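Hesness Simulation Group — Minutes of the Example-Gathering Meeting
April 23, 2023. Notes by the group secretary. Shared with the Stokov and Akolgo teams.

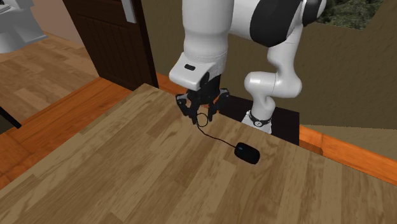

Mouse-and-cable task in the simulator, with the gripper over the back of the table.

1. Notes from last time
Accepted with one fix: the cable tasks belong to Stokov, and the drawer tasks stay with Akolgo.

2. Where we are
We have 400 simulated runs of the mouse task saved and checked. That was the goal for the spring, and we got there early, which made for a very happy start to the meeting! Stokov showed a batch on the big screen and people kept asking for one more. The cable is the fun part. It bends differently every time the mouse is moved, so even two runs with the same starting layout can end up teaching the model different things.

3. What counts as a good run
Long talk on this one. Akolgo would like to keep only the runs where the arm takes hold of the cable on the first try. Stokov wants the second tries kept too, as long as they are labeled, so the model can see how an operator recovers from a miss. The room leaned strongly toward keeping them. Agreed: second tries stay in, with a tag of their own. A run where the mouse leaves the table is thrown out.

4. Rooms and surfaces
At the moment all the mouse runs use the wood-grain tabletop and the room with the brown wall. Everyone likes how it looks, but a model trained on one table will learn that table. Four new surfaces are to be added, plain colors first and busy patterns after that. The grain is a hard background for a thin black cable in the streaky areas, and we want to keep it in the mix for exactly that reason. Moving the light around was also brought up — left open until the surfaces are in.

5. Operator time
Two operators are steering the arm at present. Both asked for shorter sessions, as the fine work close to the tabletop gets tiring. Agreed to break after every block and to switch tasks between blocks. One of them has worked out a lovely slow approach from above that hardly disturbs the cable, and will write it up for the shared folder.

6. Jerero export
Jerero now reads our files without the extra conversion step. Big cheer for this. Finger positions still come through one step late, and Hesness will send over a short run that shows the problem.

7. To do
Stokov: label second tries in the saved runs.
Akolgo: build the new surfaces, plain ones first.
Hesness: send the sample run to Jerero; set up the next 400 runs once the surfaces are ready.
Operators: write up the slow approach.

8. Next meeting
Early June, same room. Stokov will bring the first training results, good or bad, and we can't wait to see them.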